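Chapter 8
Baskets, Trays and the Things That Hold Other Things 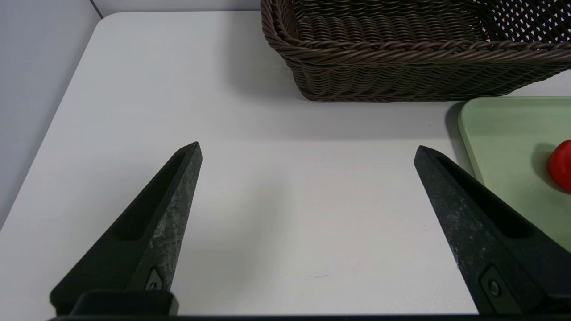 I grew up in a house where every flat surface was a parking lot. Keys, mail, half a roll of tape, somebody's library book (usually mine, usually overdue). My mother called the kitchen table "the airport." So when I started teaching home organization classes in Tanstead, I figured the first lesson had to be shelves, because shelves are what everybody asks for. I was wrong! The first lesson is containers, and a woven basket on a white tabletop will teach you plenty of it. Look at the thick rolled rim on a dark brown wicker one and the tight rows underneath. Then look for the places where the weave opens up into diamonds and lets the light through. Tight weave and open weave do different jobs, and by the end of this chapter you'll be picking between them without stopping to think.

My friend Halina Kołodziej got me started on all this one November, when she was emptying her aunt's apartment in Waltivside and kept a list of every object that came out of the kitchen. Two hundred eighty-nine items, and that was before she opened the pantry. She brought the list over, we spread it out on my floor, and I kept asking her the same thing: okay, but what did it live in? Most of it didn't live in anything. It just sat near other stuff.

That question runs through the whole chapter, so write it inside the cover of your notebook. What does it live in?

We'll start with baskets, move on to trays and boards, and finish with lidded boxes, which I have strong feelings about (you've been warned). Along the way you'll meet three words I use a lot. A "home" is the spot where a thing goes back to. A "holder" is whatever keeps it there. "Drift" is what happens to a pair of scissors between breakfast and bedtime.

Before you read on

Pick 2 surfaces in your own place, a small one and a big one. Write down what's on each of them right now, without tidying first. Next to each item put H if it has a holder and D if it drifted there. Keep the page, you'll need it for the exercise on page 373.

8.1 Choosing a basket

Let's talk about rims first. When I pick up a basket I go straight for the edge, because that's where my hands are going to be every single time I move it.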